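Clearing the sewing and craft room at Giltlow

A gallery page by Gisela Vergara
9 August 2023

The back room at Giltlow has been used for sewing, mending and children's craft afternoons for as long as most of us have been coming. Over the years it filled up. Things were put down on the nearest shelf and stayed there, boxes were labelled for one purpose and used for another, and by the spring the big table could only be used at one end.

We spent two weekends and several evenings sorting it out. Stellan Nordin planned the order of work, Santino Núñez did most of the lifting, and Emiliano Olivares went through the small parts, which took longer than everything else together. I kept the notes. The text under each heading is taken from them, with a few corrections from the others.

The room

It is a plain room on the ground floor, with a window on the garden side and a door to the corridor. The shelves run along the long wall. The table stands in the middle because there is nowhere else it will go, and the two cupboards are on either side of the door. The left-hand cupboard sticks in damp weather. Pull it from the bottom.

Before we started, Stellan drew the room on squared paper and marked what was supposed to be where. Then he walked round and marked what was there. The two drawings did not have much in common. The fabric shelf held jigsaw puzzles, and the puzzle shelf held a broken fan heater and a bag of curtain hooks.

The shelves

We emptied them from the top down and wiped each one before anything went back. Two brackets had worked loose and were refitted with longer screws. The third shelf from the bottom has a slight bow in it. It is fine for wool and felt, but please do not put books on it.

Fabric is now folded to one width and stood on edge, so that you can see what there is without taking the pile down. Cottons are on the left, wool and blanket cloth in the middle, and anything stretchy on the right. Lining material has a box of its own. Pieces smaller than a tea towel go in the scrap bag, and when the scrap bag is full it goes to the children's group.

The cupboards

The left-hand cupboard is for machines and irons. Each machine has its foot pedal and lead in a cloth bag tied to the handle. Please tie it back on when you have finished. The spare bulbs are on the door, and the oil is on the bottom shelf, standing in a saucer.

The right-hand cupboard is for craft things: paper, card, glue, paint, brushes, string. Dried-up glue and most of the old paint have gone. The brushes were soaked overnight and about half of them came back. The Makeck cutting mats are at the side, flat against the wall of the cupboard, because they curl if they are stood up by themselves.

The table

The table top was cleaned, and the old tape marks along the front edge were taken off with a plastic scraper and a good deal of patience. It has been agreed that the table is left clear at the end of every session. Work in progress goes in one of the 14 lidded trays under the window, with a name and a date on the end.

The lamp clamps to the far side only. The near side has a lip underneath and the clamp slips on it.

The small parts

Emiliano worked through the tins and jars on a pale surface so that pins and beads could be found again if they rolled. He used a sheet of white card for some of it and a white tray for the rest. Anything he could not identify was put in a saucer and passed round at tea. Most of it turned out to be from curtain rails.

His total for loose buttons was 1283, which he asked me to include. They are sorted by size and not by colour. I would have done it by colour, but it was his evening. Buttons still on their cards are in the flat drawer, along with hooks and eyes, press studs and the better zips.

Pins are kept in tins with tight lids, and needles are in the felt book with the blue cover. Hand-sewing needles are at the front and darning needles at the back. Bent pins go in the jar marked with a cross, which Santino empties.

A close view of a white surface, with the lower edge of something pale teal and two short silver-coloured metal rods at the top. The scalloped shadow is at the left, and there is a tiny dark speck a little above the middle.

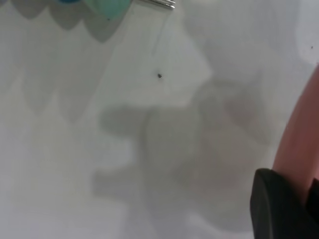

Thread and wool

Thread was the part we had been putting off. There were reels in every box in the room, several of them with the ends wound round each other. Stellan sat by the window with them for most of a Sunday and would not accept help.

Sewing cotton is now on the pegs, darks at the bottom. The polyester thread is in the Ledesma boxes, which are long and shallow and could have been made for it. Very old cotton that snapped when pulled has been kept for tacking only, in a bag that says so. To test a reel, take a length as long as your forearm and give it a sharp tug. If it breaks straight away, do not put it in a machine.

Wool is sorted by thickness. Full balls are on the bowed shelf and part balls are in the basket on the floor. Anything with a paper band still on it has been left with the band, so that it can be matched. We found no moth, but there is cedar in the basket all the same, and it should be sanded lightly once a year to bring the smell back.

Knitting needles and crochet hooks

Pairs are held together with an elastic band and stand in the tall jars. Singles are in the drawer below. If you find a single that matches another, please band them and move them up. Crochet hooks are in the roll, smallest on the left. Two pockets in the roll are empty, and if anyone has a 4 mm hook at home that they do not remember buying, we would like it back.

Scissors

There are three kinds and they are not interchangeable. Fabric scissors have a strip of ribbon on the handle. Paper scissors do not. The small pointed ones are for thread and live in the needle drawer. All the fabric scissors have been sharpened and cost more to sharpen than we expected, so please check for the ribbon before cutting card.

Patterns and books

Paper patterns are filed by garment and then by size. Where the envelope had split, the pattern has been moved to a plain one and the front of the old envelope stuck on. A few have pieces missing, and this is written on the outside in pencil. Baltasar Painemal went through the children's patterns and checked them against the instruction sheets, and those can be relied on.

Books are on the short shelf by the window. There were roughly 30 when we finished, after the duplicates had been given away. The repair manual for the older machine is in the left-hand cupboard with the machine itself and should stay there.

What has gone

Two car loads went to the tip and one to the charity shop. The fan heater went, and so did the ironing board with the missing foot, the hardened modelling clay, and a quantity of foam that had begun to crumble. The large roll of green felt was offered to the drama group, who took it the same day.

A few things are being held until the end of September in case they belong to somebody. They are in the box under the coat hooks:

A child's cardigan, half finished, in yellow, on straight needles
A tape measure in a leather case
A tin with a picture of a harbour on the lid, holding foreign coins
One pair of reading glasses
An embroidery hoop with a piece of linen in it

Ask me or Stellan if you would like to look.

What is still to do

The lino by the door is lifting and needs gluing down. The blind comes down well enough but does not always go up. We would like a second lamp, and the Wovard storage trays we ordered for the beads have still to arrive, so the beads are in jam jars on the windowsill for now. Please keep the lids on.

The labels on the shelves are in pencil on masking tape. We will leave them like that for a few weeks, until everyone has used the room and said what is in the wrong place, and then Baltasar will write them out properly. If you want something moved, put a note in the envelope on the inside of the door - with your name, please, so that we can ask what you meant.

Using the room

The sewing group has the room on the same evening as before and the children's group keeps its Saturday morning. At other times, sign the sheet in the corridor. The iron has to be unplugged at the wall as well as switched off. The floor should be swept after every session, and the magnet on the string is for going over it afterwards, especially before the children come in.

The key is back on its usual hook.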